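Fórum Wener › Automação de serviços › Tarefas domésticas e de oficina

Tópico: As máquinas já estão em condições de assumir a arrumação de louça?

Padmavathi Pillai (moderação)
Abre-se o presente tópico na sequência da sessão de quinta-feira. Solicita-se aos participantes que indiquem a tarefa, o equipamento e o número de tentativas em que baseiam a sua posição.

tomas_mulcahy
Na unidade de Dunmont registámos 300 tentativas de colocação de canecas num cesto de arame. A taxa de êxito foi de 87 por cento. Considero o valor suficiente para uma copa de empresa, com supervisão.

L. Ekström
Discordo. Uma taxa dessa ordem equivale a 39 falhas, e o relatório não distingue a caneca mal pousada da caneca partida. Nenhum serviço de refeições aceitaria tal resultado a um funcionário.

tomas_mulcahy
A observação é pertinente. Houve 4 peças partidas; as restantes falhas foram de posicionamento. A tabela será corrigida.

uyen.huynh
Na oficina da Drondgate, a separação de parafusos por calibre decorre sem intervenção há mais de 512 horas. A dificuldade reside na variedade dos objetos, e uma cozinha muda todos os dias.

L. Ekström
Parafusos em tabuleiro fixo não constituem termo de comparação. Mantenho a reserva quanto ao uso doméstico.

Padmavathi Pillai (moderação)
Regista-se a divergência. O tópico permanece aberto até ao final de outubro. 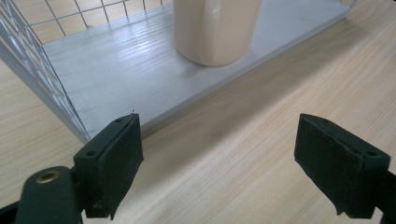

Que tarefa doméstica deve ser avaliada em primeiro lugar?
A colocação de louça resistente em posição fixa, por permitir critérios de êxito simples e um risco reduzido em caso de queda.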